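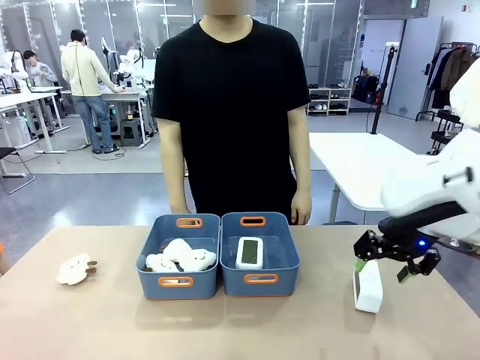 Sorting plush clouds and little screens into two blue bins at the Brelley project.

Frequently asked questions about our example sessions

What are you collecting?
Examples of a robot arm doing a simple tidying job, start to finish. The current job is called Two Bins: soft toys go in one bin, the small white devices go in the other. Each run is saved as one example, and the learning system studies the whole pile of them to work out how to do the job by itself. We love this part of the work!

How many examples does one job need?
Our target for Two Bins is 400. We start the first round of training at 300, so we can see early which grasps need more practice.

Why plush toys and boxy devices together?
They ask for very different grips. A plush squashes and rolls over, and you can grab it nearly anywhere. A hard, flat-sided device has to be lined up with the fingers first (newcomers always find this one harder, and then get hooked on it).

Do the objects have to start in the same place?
Please, no! Move them around between runs. Stand a device up, lay a plush on its side, turn things to face the other way. Barbara Sadowski keeps a list of starting layouts on the Clarnell page, and new ideas are very welcome.

What does the learning system get to see?
Two kinds of view. One takes in the table and the arm from a distance, and the other is close up at the gripper, so the fingers are always in it. The bins look wonderfully strange from up there, with their orange handles showing at the ends.

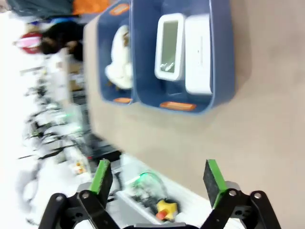
Does it matter how things land in the bin?
Not much. Leaning or lying flat are both fine, as long as the object is in the correct bin and the gripper has let go.

I fumbled a grasp. Should I delete the run?
Keep it if you recovered within 3 tries, and tick "retry" in Losico when you save. Those runs are gold for us. If an object fell off the table, discard the run and reset.

Can I join in?
Yes, and you don't need to know any programming. Write to Ívar Bundgaard for a practice slot. The next job, De Luca, opens in February.

Page last updated 10/16/26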